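Cafe seating and who stays – short report
Group 5: Nadine Yammine, Emiliano Vergara, Peninah Lema
Instructor: Gemma Pellegrini
March 24, 2024

What we wanted to know

Do people stay longer at a cafe when the food comes to the table, or when they pick it up at the counter? Peninah works weekends at a place that switched last year and the owner swears by it. We wanted to see if it holds anywhere else. Also we like sandwiches.

Where we went

Two lunch spots in Zevidville. Asmont, on the corner by the bus station – counter pickup, they call your name. And Bošković, four blocks up, where you order at the register, get a little flag and sit down. Prices are close. Both do soup, sandwiches, a couple of salads. Asmont has better bread in our opinion, Bošković has the better soup (get the mushroom).

How we did it

Weekday lunches in February, noon to two. One of us at each place with a notebook and a coffee. Wrote down when a party sat and when they left. Skipped anyone with a laptop, which Javiera Gallardo from Group 2 said we should do becuase laptop people stay forever and wreck the average. Good tip.

We got 55 parties total. Wanted more but Emiliano was sick one week and Asmont closed a day for a broken oven. 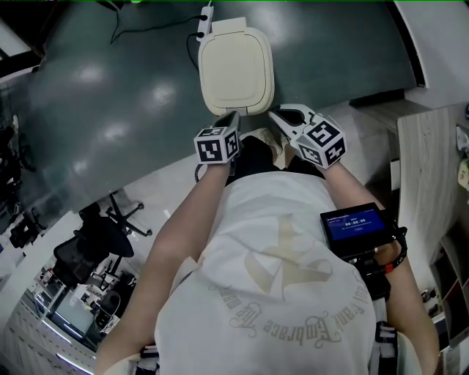 Average stay at Bošković was around 35 minutes. Asmont was shorter, but not by as much as we guessed, and on rainy days the gap pretty much went away. People don't want to go back out, so they sit. We should of tracked weather from day one and only started in the second week.

Other stuff we noticed

Second orders. More of these at Asmont, which surprised us. Maybe you're already used to getting up, so you get up again for a cookie. At Bošković people looked around for someone to ask and then mostly didn't.

Window seats go first at both. Table by the restroom goes last, always.

Problems

Only lunch, only two places, only one month. Different crowds too – Asmont gets a lot of people waiting on a bus and they leave when the bus comes, nothing to do with service. Three note takers with three ideas of when somebody has "left" (coat on? out the door?). We settled on out the door but the first few entries are mixed.

Next time

Add a dinner place, probably Trusadberg, if they'll let us sit there that long on one drink. Nadine is asking the manager. Notes are typed up in the shared folder, Emiliano's pages still missing.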